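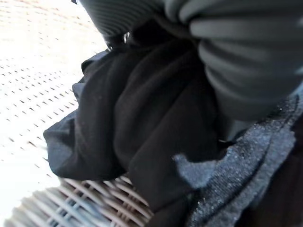 Progress report to the Romen fund, September
Student project: Loading laundry with a two-armed robot
Robotics club, Zilthorpe

1. Where we are now

Since our last report the club has moved from single towels on a table to real clothes in a real laundry room. The group has 11 students this term, and they work in 2 teams. The first team is responsible for grasping, the second for arm motion and for the software, which we call Condesance.

The grasping team spent most of the month on dark cloth. Black clothes are difficult for our software, for the folds are hard to separate in the wrist camera view. When a second piece lies under the first, the gripper often takes both. The students now record each attempt and write a short note when it fails. At the time of writing we have 1,038 recorded attempts, which is more than we promised in the plan.

2. Work in the laundry room

The motion team had to learn how little space there is in front of a washer. The machine is the lower one in a stack, its door opens to the left, and the basket has to be near enough for both arms. We tried several places for the basket and decided on the floor directly in front of the open door. All test clothes are in a few basic colors for now — black, navy blue and white — so that the students can check the labels in the recordings quickly. 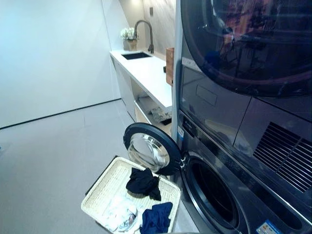
The basket with three test garments in front of the open washer.

The loading task has two versions. In the first, the robot takes one garment at a time from the basket. In the second, it lifts the basket to the washer and tips it. The second version is faster, but it needs good coordination between the left and the right side.

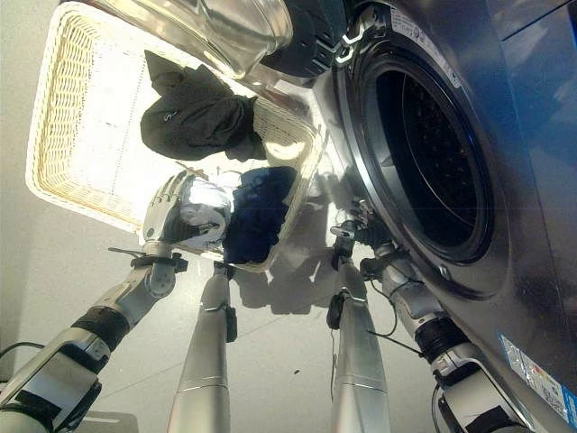

The students prefer the tipping version, and they asked to continue with it on Friday afternoons. We agreed, under the condition that the one-garment version is finished first. It is the one described in our application.

3. Problems

The delivery of spare parts from Seyoum came later than planned, and the motion team lost over 31 hours of practice. They used a part of this time for simulation. Thin, shiny cloth is still a weak point — the software confuses its reflections with edges.

4. Next steps

We will finish the one-garment tests, repeat them with a fuller basket, and prepare the recordings for the other school clubs. We do not ask for a change in the budget. We ask only to move the final demonstration to a later week, and we would be thankful for an answer before the students make their plan for the next term.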